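About Us

Hi, and thanks for stopping by! I'm Dale Fortin, and I run Bivent, which is a fancy way of saying I take small groups of people out to look at birds and then talk too much over lunch. I started it after years of dragging friends along the back roads near Mestine in a rusty wagon with one working window. Somebody finally asked if they could pay me for gas, and I guess that made it a business.

We stick to the coast and the marshes just behind it. I know there are bigger names in bigger places, but I've walked these levees in every kind of weather and I still haven't gotten tired of them. May is my favorite (warblers dropping into the oaks, everybody a little giddy and short on sleep), but winter has its fans, and the ducks are a whole lot easier to see when they're sitting still.

What a day with us is like

We meet at 6:15 a.m. in the gravel lot by the Urnomari boat ramp. Yes, it's early. Coffee's on me. There are never more than seven guests in the van, so everyone gets a window and a turn at the scope. We walk slowly, we stop a lot, and if a rail starts calling in the reeds we may stand there for half an hour waiting on it. You don't need to know a thing about birds. Some of our best regulars showed up not knowing a tern from a gull, and now they correct me!

Bring a hat, closed shoes and water. I've got loaner binoculars, and they're decent ones.

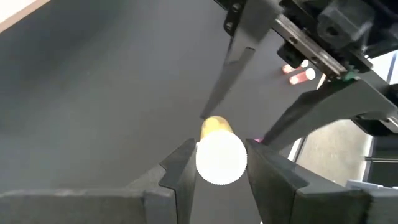
Who's in the van

Mostly me. My partner on the longer trips is Wong, who grew up fishing these bays and can pick out a skimmer at a distance that still annoys me. Wong drives, I point, and we argue about sandpipers the rest of the time. On the spring weekends we run two vans and split up, then compare lists at the taco place.

A few numbers, for the folks who like them

My own list for the county stands at 395 species, and I'm stuck there until something odd blows in. We ran 144 outings last year, which was our busiest yet, and we've had some 3,747 guests along since the beginning. The van has its own list too, kept in a spiral notebook in the glove box, and you're welcome to add to it.

Booking

Day trips can be booked through the calendar page, and private outings are easiest by email. I answer everything myself, usually in the evening after the scope's been wiped down – so give me a day or so in migration season. If the forecast is truly awful I'll call you the night before and we'll pick another morning.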